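Morning prayer when your work hours keep changing

Kaimal Community Boards > Faith and Daily Life

lovby_lane
Posted December 26, 2018
I work at a distribution center outside Notport and my start time moves every week. Sometimes it's 5 a.m., sometimes it's after lunch. I used to read a chapter and pray before breakfast and that held up for years. Now I miss more days than I keep. I'd like to have something settled by January. What do people with odd hours do?

pew_four
Tie it to something other than the clock. I read when I sit down with my first coffee, whether that's 4 a.m. or noon. 20 minutes, phone in the other room.

marshgrass
I'd go the other way. A fixed time matters to me. If I let it float, it gets pushed until I'm in bed and half asleep. I pray at 9 p.m. wherever I am, including on break at work, and I don't move it for anything short of an emergency.

pew_four
That works if you get breaks when you want them. Plenty of people don't.

marshgrass
Fair. I can step away for a few minutes, and I know that isn't true of every job.

illel_reader
I do two short ones instead of one long one. A psalm when I get up and a few minutes of quiet before I sleep. My church in Illel has a reading plan that splits the day's passage in half, so it fits. Having a regular spot helps too, even a corner of a room. A folding screen does a lot to close off a space. 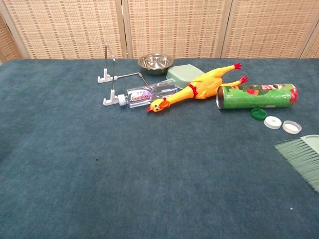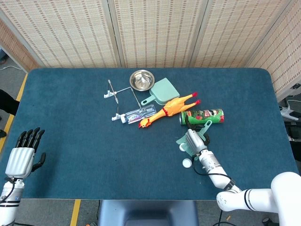 Woven screen behind the table, both photos

lovby_lane
Thanks. I don't have a spare room but I could give up a corner of the bedroom. Do you ever miss the evening one?

illel_reader
Often. I don't try to make it up the next day. I did that for a while and ended up with a backlog of readings, and then I quit for most of a winter.

marshgrass
I'd be careful with that. If skipping costs nothing, you skip more. I make up what I miss.

oldhymnal
I don't think it's a debt you pay back. I kept a prayer notebook for years, roughly 500 pages by now, and there are gaps of weeks in it. I just started again under the last entry.

pew_four
Audio is worth a try for the drive. I listen to one gospel straight through and then start over.

lovby_lane
My drive is short but I could get through a chapter — I'll try that on the early weeks and keep the coffee idea for the late ones. Not sold on the 9 p.m. rule, since I'm on the floor then half the time.

marshgrass
Pick another hour, then. It doesn't have to be nine.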